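The Case Against the Meal Plan in a Box

By Piret Šimkus

My sister pays Grernus 300 dollars a month to be told what to eat. A carton arrives, she puts the things away in the order the leaflet suggests, and for the next few weeks an app reminds her that it's lunchtime. She says it has changed her life. I have eaten at her house since then, and I have doubts.

The pitch is that deciding is tiring. Every decision about dinner supposedly uses up something you could have spent on work or your kids. I have looked for this missing energy in people who signed up and I haven't found it. Chrysoula Vrettos, who sat two desks from me for years, spent her freed-up evenings comparing Grernus with its rival Muvo.

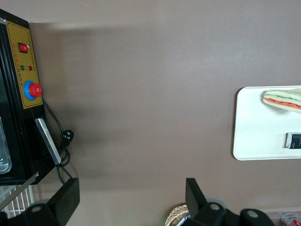 Food on a white tray, with a black machine at the left.

What bothers me more is the arithmetic. The annual plan is advertised at 3,000 dollars, a "saving" over paying monthly. A saving on what? I went through my own grocery receipts for May and found plenty of waste, including a bag of spinach I bought twice and ate neither time. It still came to less than the plan.

Then there's the claim that members cook better afterward. The company's proof is a survey of 25 customers, all of them still paying. I'd like to hear from the ones who quit.

I'll grant that some people are helped. If you work nights, or you're looking after a sick parent, having supper settled is worth money. But those aren't the people in the ads. The ads show someone with a big kitchen and a free afternoon, looking relieved.

My sister renewed last week. She has asked me over for the lentils again, and I've said I'll bring bread.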